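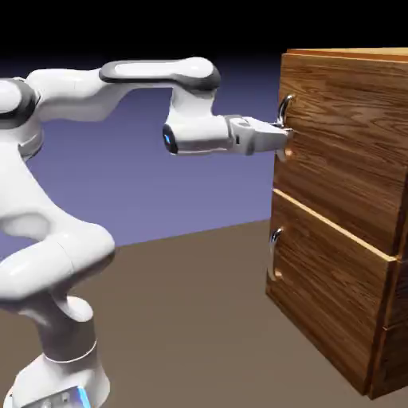 Drawer task keeps failing in the simulator and I'm out of ideas. Since I updated the contact settings in March, the arm reaches the cabinet as it should, then the run stops with a joint force fault. The fingers are at the upper handle, that vertical silver bow, and both drawers are still shut. Out of 512 runs, 13 went through.

Drolldale
Looks like a collision shape problem to me. Is the handle one solid hull? If so the fingers are trying to close inside it.

Hundum
I'd check the drawer joint first. Had the same fault with a slide limit set the wrong way round. The drawer can't move, so the force climbs until it trips.

Drolldale
Then none of the runs would work, and 13 did.

Hundum
Not if the limit is randomised per run. Mine was.

Cescombe
Limits are fixed, I checked. The handle is a single hull though. Split it into 3 pieces last night and the fault rate fell to roughly half.

Szalai
Please don't raise the force threshold to get rid of the rest. Someone in our lab did that, copied the config to the real arm and bent 2 fingers.

Cescombe
Threshold stays where it is. Will try a smaller time step next.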